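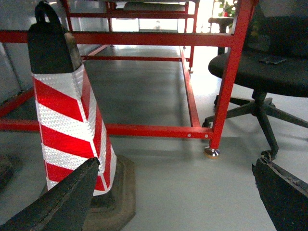

The Grultisgate Cell Pack is a set of good-practice rules for small robot manipulation cells, sold as a binder and a matching folder of editable files. I bought it in April for a site with one cell and no safety officer, and have worked to it since. Section 1 covers the floor. It wants every approach to the cell marked at knee height or above, with a weighted post and not tape alone. A red and white striped delineator with a heavy base and a loop handle on top meets the rule, and you can shift it with one hand when a bench has to come through. The section also says chairs are to be kept 300 mm clear of any table leg while the arm is powered. I think that distance is sensible. The wording doesn't say whether you measure from the seat or the castors, and on a five-spoke base it makes a difference.

## What you get

- 50 pages of rules, in nine sections
- a start-of-shift checklist and an end-of-shift checklist, one side each
- a sheet of table labels (ours peeled within the month)
- templates for an object register

The price was $220 plus freight. Lerix sells a similar pack for less, but it is written for palletising and most of it is about fencing. Nakamik's guide is free and fairly good on emergency stops – it has nothing on the objects being handled.

## The object rules

Section 4 is the reason to buy this. It says one item in the work area at a time, lids closed and latches down before the arm is enabled, and anything not in use moved to the back table. It also asks for a matte, dark work surface when you are handling pale plastics. 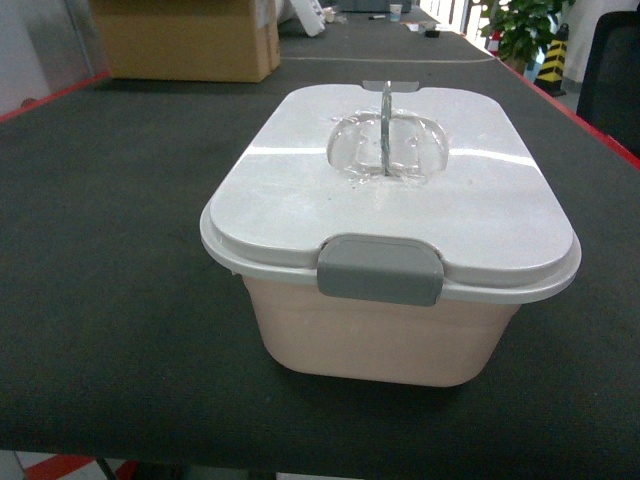

*Rule 4.2: container on its own, lid closed, front latch down.*

The register template asks for lid type, handle type and known faults. Filling it in was slow. It took 30 minutes for our first shelf, mostly because the form has no box for items with more than one moving part. We added a column. The files are plain spreadsheets, so that was no trouble.

I'd mark down section 6, on lighting. It is a single page and tells you to "avoid glare" without saying how to check for it. A gloss white lid under an overhead light will show bright streaks, and the pack should at least suggest where to put a diffuser. The Morsy add-on sheets are meant to cover this but were out of stock when I ordered.

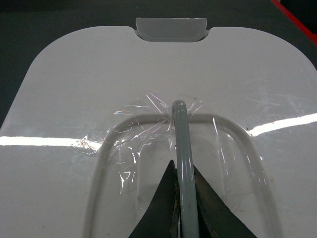
*Page last changed: April. Added the note on film and wrapping.*

Rule 4.7 deals with clear film. It asks that loose film be taken off an item before handling or, if the film is part of the job, that it be written into the register as an object of its own. I skipped over this on first reading and have come back to it. Clear film creased over a white wire handle on a white lid is hard to pick out, and it picks up reflections as well. We now register it separately, with a line for what it's resting on.

The pack doesn't replace a risk assessment and says so on the first page. For a small site that already has one, it's worth the money. I'd skip the labels and print your own.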